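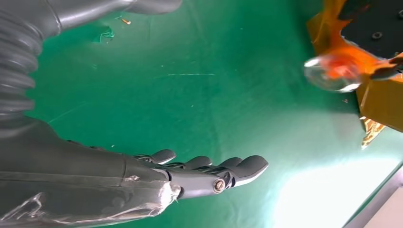
Why do prices go up? And should you believe the people who explain it?

Grown-ups talk about prices a lot. They stand in the shop, pick up a packet of biscuits and say, "How much?" The word for prices going up across lots of different things is inflation. Some people say it as if the word itself explained why it happens. It doesn't. It's only a name.

Let's make up a town and call it Truritz. Truritz has a bakery, a bus and a shop that sells kites. One year a kite costs 3 pounds. A few years later the same kite, with the same string, costs more. What happened?

Explanation one: there is too much money about
Imagine everyone in Truritz wakes up with an extra 300 pounds. Lovely! They all run to buy kites. But the shop has only 29 kites, and it can't get more until August. The shopkeeper sees the queue and puts the price up. People have more money, but there are no more kites than before.

This can happen in real life. But be careful when someone tells you it is the only reason. If the shop had a huge pile of kites in the back room, the price might hardly move.

Explanation two: things cost more to make
Suppose the kite cloth comes by lorry from the next town, Plulgate, and fuel gets dearer. The lorry driver charges more, so the shop charges more. That sounds fair enough.

Now ask an awkward question. If fuel gets cheaper again, does the kite go back to its old price? Sometimes it does. Quite often it stays where it was, and the shop keeps the difference. Shops talk more loudly about their costs when those are going up.

Explanation three: the government did it
When prices rise, the people who want to be in charge say it is the government's fault. When prices stop rising, the government says it was very clever. Both could be partly right. Both could also be taking a lot of credit or handing out a lot of blame for the price of fuel in a country far away, which they don't control.

A trick to watch for
You may hear someone say, "Inflation is falling!" and think things are getting cheaper. Usually they aren't. It means prices are still going up, but more slowly. Think of a car that slows down a bit. It is still going forwards.

So what can you do?
Next time somebody tells you why prices went up, try asking:
How do you know?
Could it be something else as well?
Do you get anything out of me believing you?

You can ask those questions about this page too. We made Truritz very small so that it would be easy to think about, and real countries are much messier. People who have studied money all their lives still argue about it.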